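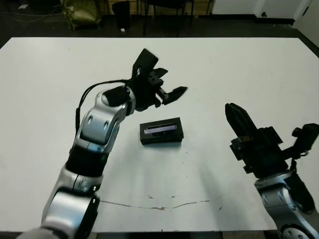 Small Black Boxes and Trays: Table Set

README

Version 2, released 2021-11-10
Maintained by Yurani Henao
Project: Brendska

Summary

The set is made up of 300 short recordings of small black boxes and the shallow trays that go with them, all handled on a white table. It was put together for the Brendska project, which is concerned with small packaging: gift boxes, sample boxes and the inner trays that hold things in place. Each recording covers one box or one box and tray being put down, turned, opened, closed or moved to another part of the table.

Version 1 had 77 recordings and left out the trays. Those recordings are included again here with their old numbers. Everything after number 77 is new.

The objects

The boxes came in two deliveries, one from Fokeleo and one from Grajales. They are mixed together in the recordings and we have not labelled them by supplier. If you need to know which is which, the stock list gives the outside measurements of both kinds, and that is the only way to separate them.

What all the boxes have in common is a black body and a shiny area on the top or inside. The shiny area takes its colour from the lights and from the angle of the box. On one recording it is nearly white, on another it is lavender or a bluish purple. Please do not use the colour of this area to tell one box from another. We tried that in the first version and had to redo the labels.

The trays are shallow, rectangular, and black and white. Seen from some angles the pale part looks like a lining, and from others it looks like a rim with a dark recess inside it. The label for both views is "tray". We do not have separate labels for parts of a tray.

Labels used

box: the black box, in any position.
box_open: used in place of "box" when the inside can be seen.
tray: the shallow tray, when it is apart from a box.
table: the white surface.

Box and tray together

When a box and a tray are both on the table, each gets its own label even if they are touching. A tray that is inside a box and cannot be seen is not labelled. A box lying at an angle to the table edge is labelled the same way as one lying square to it, and the angle is stored in the "turn" column to the nearest degree.
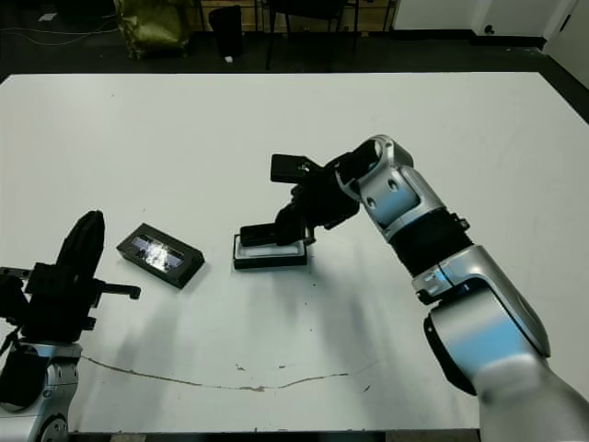 The table

One table was used throughout. It is white, with a plain top, and the floor beyond it is dark. We wiped it down at the start of each session, but it has been in use for some years and it is marked in places. There are long thin brownish lines on it and a few small dark specks. These were left alone. They are not objects and have no label, but anyone working on finding small items should know they are there, as a speck can be picked up as a loose part if the threshold is set low.

Shadows are soft and mostly grey. The overhead lights were kept on for every session, including the ones held in daylight. Glare on the boxes is common and we have not removed any recordings on account of it.
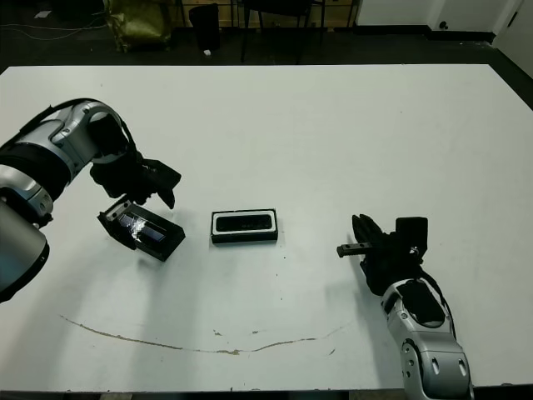
Recordings in which the glare hides the whole inside of a box are marked "g" in the notes column, so they can be skipped by anyone who needs to see the contents. The mark was added by hand and a few may have been missed.

Files

Recordings are grouped in folders of 60. Each folder has a plain text list with the recording number, the objects on the table at the start, the objects at the end, and the notes column. The lists are separated by tabs. The stock list is in the top folder.

Known problems

Recording 60 has no entry for the objects at the end.
Some trays in the first folder of new recordings were entered as "lid". This should be read as "tray".
The "turn" column is blank for all the version 1 recordings.

Use

The set may be used and passed on for research and teaching. Please keep this file with it and name the Brendska project in anything you publish. Pictures of the boxes may not be used to advertise packaging, under our agreement with Grajales.

Corrections

Send corrections to Yurani Henao with the recording number and the line from the list. They will go into the next version, which is planned for January. A copy of the set is also held at Cinau, but changes are not made there.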